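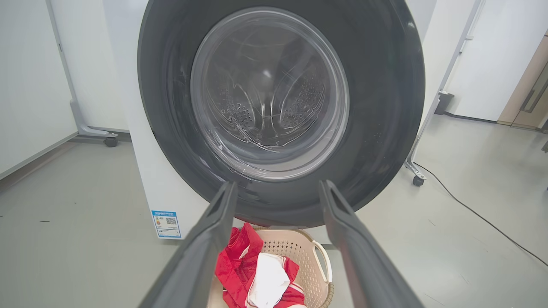

Front loader with the door shut and the next load waiting in the basket.

How to Wash a New Red Shirt Without Turning Everything Pink

By Araceli Figueroa
Posted May 22, 2023

Red is the color that causes the most trouble in a home washer. New red cotton often carries more dye than the fibers can hold, and the extra comes out in the first few washes. If there is a white towel or a pair of white socks in the drum at the same time, they pick it up.

These steps are for a front-loading machine. Most of them work for a top loader too, but the water levels are different and you may need a longer rinse.

What you need

A sink or a bucket
An old white cloth you don't care about
Liquid detergent for colors, without bleach
A laundry basket with holes in the sides, so damp things can air out
A drying rack

Step 1. Read the care label

Look for the maximum temperature and whether the shirt can go in a dryer. If the label says "wash separately" or "wash with like colors," assume the dye will run. Sports jerseys are usually polyester and hold color better than cotton, but printed numbers and letters don't like heat. Turn those inside out.

Step 2. Test for loose dye

Wet a corner of the white cloth with cool water and press it against an inside seam of the red garment for a minute. Check the cloth. If it comes away clean, you can go on to Step 4. If there is any pink on it, do Step 3 first.

Red clothes with white trim need this test more than plain red ones. The trim can take up dye from the rest of the shirt, and that stain is much harder to get out than one on a separate sock.

Step 3. Rinse by hand

Fill the sink with cold water and move the garment around in it for a few minutes. Drain and repeat until the water stays clear. One or two rinses is normal. I had a red beach towel from Sandby that took 8.

Don't leave anything with white trim to soak. Keep it moving, then squeeze it out and get it into the machine right away – sitting wet in a heap is how the trim gets stained.

Skip the salt and vinegar. People swear by both, but neither one sets the dye on store-bought clothes.

Step 4. Sort the basket

Take the whites out. This sounds obvious, but most pink laundry in my house has come from one basket getting tipped straight into the drum. If you collect everything in the same basket, pull out each piece and shake it open before you load it. Small white things hide inside sleeves.

For the first three washes, put red only with red, black or navy. Gray is a risk and so is light denim.

Step 5. Load the drum

Look inside before you put anything in. Run a hand around the rubber door seal, where socks and tissues collect. Then load loosely, up to three-quarters full. You should be able to fit your hand in flat above the clothes. A packed drum doesn't rinse well, and loose dye stays in the fabric.

Check that no sleeve is caught in the seal when you close the door.

Step 6. Pick the cycle

Use cold water, a color or mixed cycle, and a medium spin. My old Brunner only let me choose between 900 and a fast spin that left creases in everything, and 900 was fine for shirts. Add an extra rinse if your machine has the option.

Measure the detergent by the line on the cap. More soap means more rinsing.

Step 7. Take it out promptly

Empty the drum as soon as the cycle ends. Hang the shirt on the rack by the hem, away from direct sun, with nothing white touching it.

If something has already turned pink

Don't put it in the dryer, where heat makes the stain harder to remove. Keep it wet and wash it again by itself with an oxygen-based whitener, following the package directions for the fabric. Most light pink comes out in one or two rounds. Wool and silk need a product made for them, so check the box first.

Wipe out the drum and the door seal with a damp white cloth before the next white load. If the cloth shows color, run an empty rinse.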